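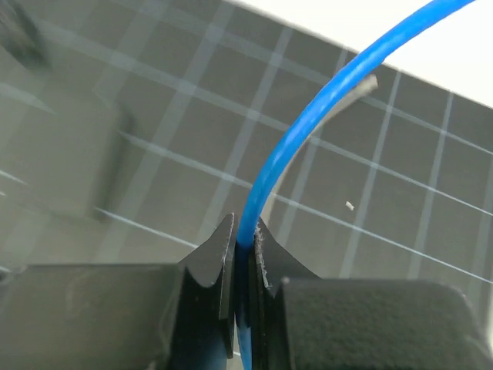 Unit 6: Handling, Dressing and Storing Cables

Course handout, Workshop Practice I
Prepared by Nabila Tjoa and Gayan Siddiqui, Pruncombe Technical Center
Revised 28/04/2025

6.1 Scope of this unit

This unit covers the everyday handling of flexible cable: picking it up, running it, bending it, coiling it and putting it away. Terminations and connectors are treated in Unit 7, and testing in Unit 8. Students are expected to have read the safety notes in Unit 1 and to have signed the bench sheet before attending the practical session.

The word "cable" is used throughout for any jacketed conductor or group of conductors. "Cord" is kept for a cable fitted with a plug. Flat cable is discussed separately in section 6.5, as several of the rules for round cable do not carry over to it.

6.2 Parts of a cable

For the purposes of this course a round cable has three parts of interest. The conductor carries the current or signal and may be solid or stranded. The insulation surrounds each conductor. The jacket is the outer covering, and it is the only part that should be touched in normal handling.

Jackets are supplied in many colors. A blue jacket, such as the one on the cable at the head of this handout, tells the reader nothing certain about what the cable carries. Color conventions differ between sites, between trades and sometimes between two rooms in the same building. Students must read the printed legend on the jacket or consult the label at the end of the run. Where neither can be found, the cable is to be treated as live and unidentified until the instructor has checked it.

6.3 Bends and arcs

A cable that is turned through a smooth arc carries its load evenly along the jacket. The outside of the bend is stretched and the inside is compressed, but no single point takes the whole of the strain. The blue cable shown rises and then turns to the right in an arc of this kind. A kink, by contrast, places nearly all of the strain at one point. Solid conductors may crack there, and the jacket may whiten or split.

The smallest bend a cable will tolerate is its minimum bend radius. The manufacturer states it in the data sheet, usually as a multiple of the outside diameter. Two values are often given, one for cable that is fixed in place and a larger one for cable that moves in use. Students should use the larger value for all bench work.

Bend radius is measured to the inside of the curve. Many marks were lost on this point in the November assessment.

To form a bend:

1. Support the cable on both sides of the place where it will turn.
2. Bring the free end around slowly, letting the cable find its own curve.
3. Check the inside of the curve against the radius gauge.
4. Secure the straight portions first. Leave the curve itself free of ties.

6.4 Holding and gripping

A cable is held by its jacket, with even pressure from both sides. The grip should be firm enough that the cable does not turn or slide, and no firmer. When a cable is pinched between two surfaces, the width of those surfaces matters as much as the force applied. A narrow edge can dent a soft jacket under a load that a broad pad would spread without harm.

Before gripping a cable with any tool or clamp, inspect the faces that will touch it. Grit, burrs and dried adhesive will mark a jacket. Loose fibers and lint do little damage themselves, but they can hold grit and should be wiped away. Textured faces hold well on smooth jackets and are preferred to extra pressure.

Never grip a cable with side cutters, even lightly. Never pull on a cable by its connector. If a cable will not move when pulled gently by hand, stop and find out where it is caught.

6.5 Flat and ribbon cable

Flat cable bends readily across its thin dimension and very poorly across its width. It should be laid so that every turn is made across the thin dimension. Where a change of direction is needed in the plane of the cable, a fold is made at the angle given in the data sheet, and only in cable that the manufacturer permits to be folded.

When round and flat cable follow the same route, they are dressed separately. A tie drawn around both will press the round cable into the flat one, and the edge conductors of the flat cable will suffer first.

6.6 Coiling and storage

The standard coil for this course is the over-under coil, which Khairul Subramaniam will demonstrate at the start of the practical. Each loop is laid in the opposite sense to the one before it, so that the twist introduced by one loop is removed by the next. Cable coiled in this way pays out without tangling. Cable wound around the hand and elbow does not, and it will keep its twist for a long time afterward.

Finished coils are fastened with a hook-and-loop strap. Plastic ties are not used on coils - they are easily overtightened, and the jacket is often cut when they are removed. Coils are hung on the wide pegs in Store 338. Damaged cable goes in the red bin with a completed fault tag and is not to be returned to the pegs.

6.7 Practical exercise

Students work in pairs. Each pair will draw one practice kit from the Store and complete the following.

(a) Inspect the round cable along its full length. Record any dents, cuts, discoloration or stiffness on sheet 124.

(b) Look up the outside diameter and minimum bend radius in the Fliretum data folder. Calculate the larger radius in millimeters and show the working.

(c) Dress the cable along the practice board with two turns of ninety degrees. Both turns must clear the gauge.

(d) Lay the flat cable beside it, dressed separately, with no tie crossing the two.

(e) Ask the instructor to inspect the board. Then remove both cables, coil the round cable over-under, and return the kit complete.

Boards left assembled at the end of the session will be marked as incomplete. Teguh Wuisan will supervise the first group and Teguh Krishnan the second - please check the list on the door before entering.

6.8 Reading

Course reader, pages on flexible cable and cable routes. The Lubis wall chart in the workshop gives the gauge sizes used in part (c). Students who missed Unit 5 should also review the notes on strain relief before attempting the exercise.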